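**For immediate release, Gerenberg, September**

# Dastus opens up Woteo 4, its motion planner for tabletop robot arms

Dastus, the small software company from Gerenberg, is very happy to say that version 4 of Woteo, its planning software for robot arms, can be downloaded starting this Wednesday. It has been a long road from the last version to this one, and we would like to thank everyone who sent in bug reports, log files and (more than once) a kind word along with the complaint.

Woteo takes a goal such as "put the red cube over there" and works out a path for the arm that stays clear of the table, the other objects and the arm's own joints. Earlier versions did this well enough when there was plenty of room to move. Where they struggled was the last short stretch, when the open fingers have to come down on either side of something small, and it is this last stretch that got most of our attention over the past year.

The new version plans the approach and the grasp together, as one problem. If the first way of coming down looks too tight, the planner tries other wrist angles before it gives up, and it now leaves a plain message in the log saying which part of the arm was in the way. Our early users tell us they like the message almost as much as the planner, and we can understand why!

## Tested first in simulation

Every change to Woteo goes through Edet, our own simulator, before it goes anywhere near real hardware. The nightly run is made up of 2821 short tasks, most of them plain pick-and-place jobs with colored cubes on a bare table, and any change that makes the results worse is held back until we know what happened. We keep the tasks simple on purpose, so that when one of them fails it is fairly easy to see whether the planner, the controller or the task itself is to blame.

With this release we are also sharing 600 of those tasks with the public, along with their starting positions and the scripts we use to score them. A desktop computer is enough to run them, and the whole shared set finishes in about 2 hours. The cube task below is one we return to often when we are working on the approach, with the arm over the table and its gripper open.
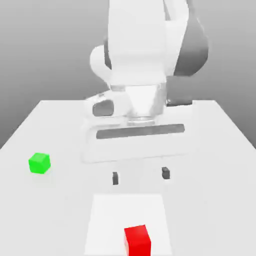 ## Getting the software

Woteo 4 is free for schools, universities and home use. Companies that already hold a license will get the new version at no extra charge, and their old configuration files will keep working, although we do suggest running the included checker over them once before starting.

## About Dastus

Dastus writes planning and control software for robot arms, and has its office and workshop in Gerenberg. Press questions and requests for a demonstration are welcome through the contact form on the Dastus website.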